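Section 4: Drying small items indoors

4.1 Scope

This section covers air drying of socks, washcloths, small towels and similar items after a wash cycle in the Serkley 200 compact washer. It applies to the Jiltdale clip hanger kit and to any plastic clip hanger of similar pattern. For full-size towels, bedding and garments longer than the distance from the hanger to the surface below it, use the floor rack and refer to Section 5.

4.2 Before you start

1. Run the final spin at the highest speed the fabric allows. Water left in the load at this stage is the main cause of long drying times.

2. Remove the load as soon as the door lock releases. Do not leave a finished load in the drum overnight.

3. Sort by thickness. Terry cloth and fleece dry more slowly than thin knits and should not share the same end of the hanger.

4. Check the room. A window open 2 inches, or an exhaust fan on its low setting, is enough for one load.

Caution: Do not dry items above a space heater, a stove or an electrical outlet. Keep the hanger clear of light fixtures.

4.3 Hanging the load

1. Hang the empty hanger from a fixed bar or hook. The support must not swing or flex when pulled by hand.

2. Open each clip fully before placing fabric in it. Forcing fabric into a half-open jaw can pull loops in terry cloth.

3. Start at the center and work outward, placing one item on each side in turn. Loading one side first will tilt the hanger.

4. Clip socks by the toe. The cuff is the thicker part on most socks, and clipping there stretches the elastic and leaves a mark.

5. Clip small towels by one edge with two clips if the layout permits. With a single clip, use a corner and turn the item once during drying.

6. Leave a gap between thick items. Fabric that touches its neighbor will stay damp along the contact line.

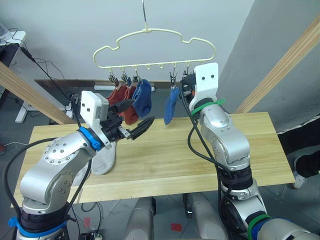
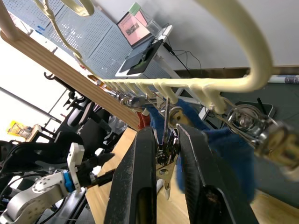

Figures 4-1 and 4-2. Cream-colored clip hanger in use. Figure 4-1: socks. Figure 4-2: blue towel on a metal clip.

Note: Total wet load on the Jiltdale hanger must not exceed 450 grams. Weigh the first few loads on a kitchen scale until you have a sense of the limit.

4.4 Drying time

Drying time depends on fabric, room temperature and air movement. Thin socks hung in the evening are normally ready by 7:00 a.m. in a heated room. Terry cloth may need the whole of the next day. In December and other months when windows stay closed, run the Vasseur dehumidifier in the same room with its door shut – a dehumidifier working against an open door has little effect on the load.

Place the dehumidifier so that its outlet faces along the hanger and not straight at it. Direct airflow dries the near side first and makes items turn on their clips. Empty the water tank before each load. If display code 3241 appears, the tank is not seated. Switch the unit off, push the tank in until it clicks, and switch it on again.

4.5 Taking items down

1. Test the thickest part of each item between two fingers. On socks this is the heel; on towels, the hem.

2. Press the clip open with one hand and support the fabric with the other. Do not pull items free of a closed clip.

3. Work from the outer ends toward the center.

4. Fold and store at once, or leave the items on a shelf for an hour if any part feels cool to the touch.

4.6 Care of the hanger

Wipe plastic parts with a damp cloth and mild detergent. Do not use bleach or solvent cleaners. Dry metal clips by hand after each use in humid weather. If a clip shows rust, remove it before the next load – rust stains on light cotton are difficult to wash out.

Check the springs every few months. A clip that no longer holds a dry washcloth is worn and should be replaced. Replacement clips for the Jiltdale hanger are sold under the Julberg name and are supplied with new connecting wires. Fit both parts together; do not reuse the old wire.

Store the hanger flat, away from direct sun. Plastic left on a bright windowsill becomes brittle and may crack at the hook.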